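Sumaiya Roy — notes for the Mornthorpe talk
In praise of the interval

(Put watch on lectern. Drink water first, not halfway through like last time.)

Hello, thanks for coming out, lovely to see the back rows filling up before the front as usual. I'm Sumaiya, I write about films, and tonight I want to talk about the bit where the film stops.

Start with the Peltico. Hands up who remembers it? (Wait. If no hands, carry on anyway.) It had 343 seats and I think I've sat in most of the bad ones. My aunt took me there for the Hindi films they put on in the mornings, when the hall was cheap to hire, and there was always an interval. Lights up, samosas out, every adult in the place arguing about who the father was. I was eight and I thought that was what a film was: two halves and a row in the middle.

Then I went to see an ordinary British film with a friend from school and it just kept going. I sat there at the halfway point waiting for the lights. I was quite upset!

So, how a film with an interval is built. The writer has to give you two endings. The real one, and the one just before the break, which has to send you out to the foyer with your mouth open. If that one's weak, people drift back late, or they sit and look at their phones and you've lost them. You can feel it in a room.

My favourite is in Deduren. Don't worry if you haven't seen it, hardly anyone has, and I'm going to spoil the first half only. A young widow moves back in with her in-laws. For the first hour it's all kitchens and polite remarks — very slow, a bit dull if I'm being fair to my younger self, who fell asleep. Then the mother-in-law opens a letter at the table, reads it, folds it, and asks for more rice. Cut to the interval card. That's it! We don't hear the letter. I remember the woman next to me saying "no, no, no" out loud at the screen.

(Don't do the voice. Well, do the voice if they're laughing.)

What I like there is that the director trusts us. There's no big music sting and no close-up of the handwriting. You get the rice, and you have ten minutes with a cup of tea to work out what she knows.

Now compare Stojanovska, which I also love, and which gets it badly wrong. It's a thriller, set on a night train, cracking first act. The murder happens before we've got our coats off. Then the writers save their big reveal for well after the break, so they've nothing left to stop on, and the interval falls in the middle of a chase. A man is running down a corridor and the lights come up. Everybody in the foyer was talking about parking.

I saw it again at home later with no break at all and it's a much better film that way. So I'm not saying every film needs one. Something that runs 90 minutes should be left alone. But if you're asking me to sit still for three hours, please, build me a landing on the stairs.

Streaming. Keep this short, I get cross. When these films go online the interval card sometimes gets snipped out and sometimes stays in, and I've seen the card go and the recap song after it stay, so you get two endings' worth of music back to back for no reason. If I could have £1000 for every time I've shouted at the telly about that I'd buy the Peltico back.

The other thing is pausing. People say to me, I've got a pause button, I can have an interval whenever I like. You can, and I do it too, usually for toast. But you've picked that spot, and you'll pick it when you're bored or the phone goes. A proper interval picks you, at the worst possible second, and I miss being annoyed by it with a room full of strangers.

(If running over, skip next bit and go to questions.)

A word on songs. Quite often the first thing after the break is a song, and critics here used to call that padding. I called it padding once, in print, and my aunt didn't ring me for a fortnight. She was right. It lets the latecomers shuffle in with their trays. It also reminds you who everybody is, and in Deduren it does something cleverer, with the letter turning up in the second verse.

We're going to stop here for fifteen minutes.
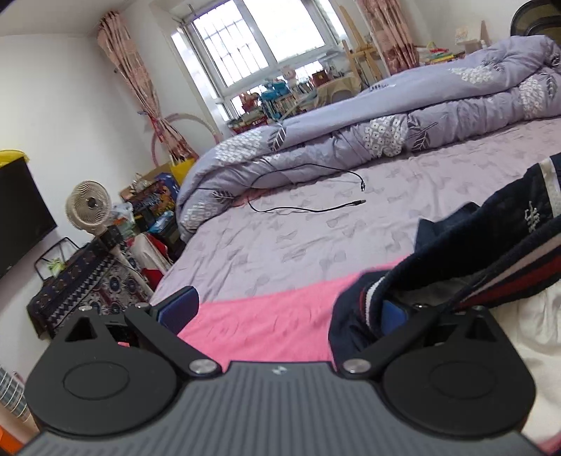
When you come back I'll play you the second verse, and then I'll take questions until they want the hall back.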